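Arm operators wanted for a gripper and controller comparison

Paid sessions, evenings and daytimes, no robotics background needed

Clallier is looking for people to drive a pair of tabletop robot arms and tell us, in plain words, which setup they would want to use again. We're a small workshop that tests grippers, wrist cameras and hand controllers before other labs commit to buying them, and this round is the biggest comparison we've taken on. We'd love to have cooks, sewists, gamers, retired machinists and anyone else who likes working with their hands!

You'd be working at our two-arm bench. It's kitchen themed at the moment, with a toaster, toy toast, menus and a little bottle, and both arms run from the same rail so you can use them together or one at a time. 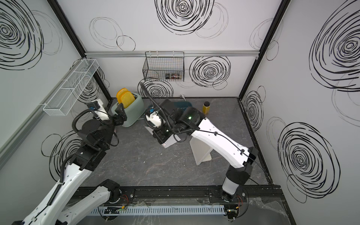 What we're comparing

Two finger sets, called Jisia and Trummer, and two ways of steering the arms. One is a pair of small leader arms that you move with your own hands. The other is Jullov, our own handheld controller, a squeeze grip with a thumb dial for the wrist. Everybody tries all four combinations, in an order drawn on arrival. We plan to log 1660 attempts across the whole study, and 276 are already done from the pilot.

The tasks are short and oddly absorbing. Most people get hooked on the stand. It has a flat foot and a thin upright board, and you have to bring one finger down on each side of it while watching from the wrist. 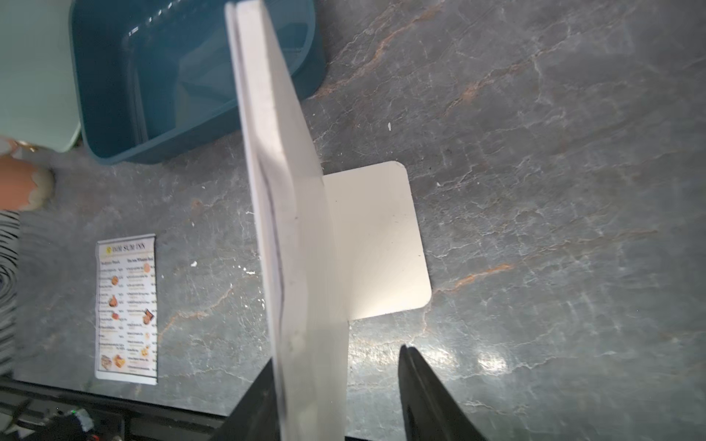
We care a great deal about how that kind of approach feels. Did you trust the view from the wrist, or did you keep looking up at the bench? Were you steering the fingers or fighting them? Your comments are recorded and typed up alongside the joint data, and in the pilot they changed our minds about the dial sensitivity twice.

Wider things are harder than they look. A slab with rounded corners gives the fingertips very little to settle on, and operators come up with quite different plans for it - some go low, some turn the wrist first, some try to bring in the second arm as a brace.

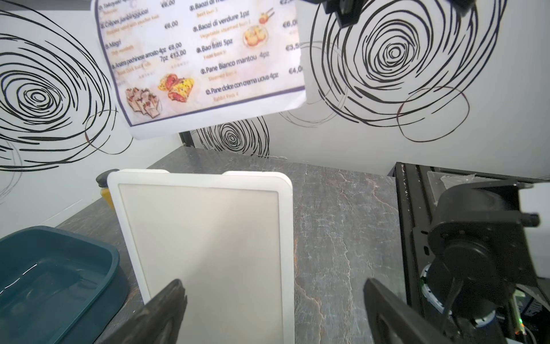 There's no correct plan, and we won't coach you toward one. A session lead sits beside you the whole time to reset objects, answer questions and stop the arms if you ask. You can also stop them yourself with the foot switch.

The last block is the two-handed one. You'll pick up and place laminated menus, moving between the tray and the tabletop, with the other arm free to help or to stay out of the way. Thin flat things are where the two finger sets really part company in our pilot numbers, so this block gets the most time. 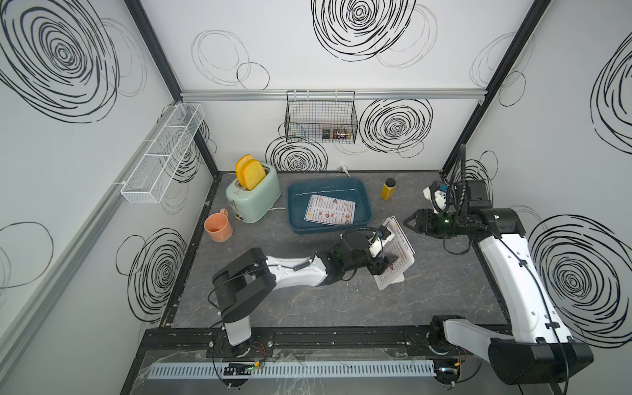
Expect to be slow at first. Pilot operators generally found their rhythm by the second block, and we drop the warm-up attempts from the comparison anyway.

Who can take part

Anyone 18 or over who can sit at a bench for three hours with breaks. Glasses are fine. Left-handers are especially welcome, as we have far too few so far. If you've used robot arms before, please say so on the form. We have a limited number of places for experienced operators and would like to fill them too.

Pay and time

Each participant comes in for two sessions of three hours and is paid $354 in total, by e-transfer after the second session. If you withdraw after the first, you're paid $166 for it. Tea, coffee and a decent sandwich are included. Sessions start at 9 a.m., 1 p.m. or 5:30 p.m. and run until the end of December.

How to apply

Fill in the short form on the Clallier participation page and choose at least two start times that suit you. Mention any access needs and we'll set up the bench to match - the chair, screen and controller mounts all adjust. We reply to every application, and places are offered in the order the forms arrive.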